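Alside library extends free printing for adult learners

21 November 2022

Adults studying in Alside will be able to print course readings free of charge for another 12 months, after the town library agreed to keep its study allowance going.

The allowance began as a trial and was due to finish at the end of October. It gives each enrolled learner 140 black and white pages a term. Colour printing is still charged at the usual rate.

Library manager Uldis Šimkus said 383 people had signed up during the trial, well above what staff had planned for. Many are taking business, health or sports management courses by distance and come in after work.

"A lot of them have the readings on a phone and find it hard going," he said. "They want something they can mark up and take on the bus."

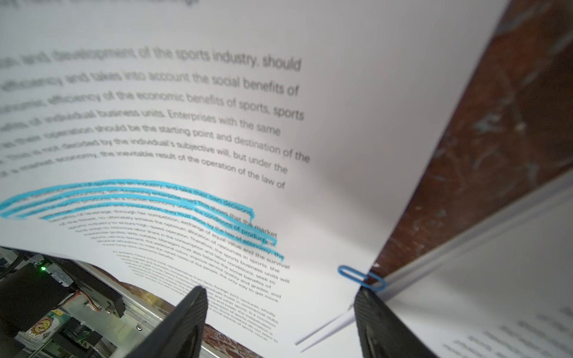

The library has also changed its opening hours to suit. The study room on the ground floor now stays open until 9 pm on 2 evenings a week, and the front desk will lend out pens, highlighters and calculators against a library card.

Paper and toner for the coming year will be paid for by Nijs, the stationery shop on the main street, which also covered part of the trial. The library will meet the remaining cost from its own programs budget.

Mr Šimkus said the old printer near the children's section would be replaced before the new term. It has been out of order on and off since winter – a common complaint at the desk.

Learners who joined during the trial do not need to sign up again. New applicants should bring proof of enrolment and a current library card. Unused pages do not carry over to the next term.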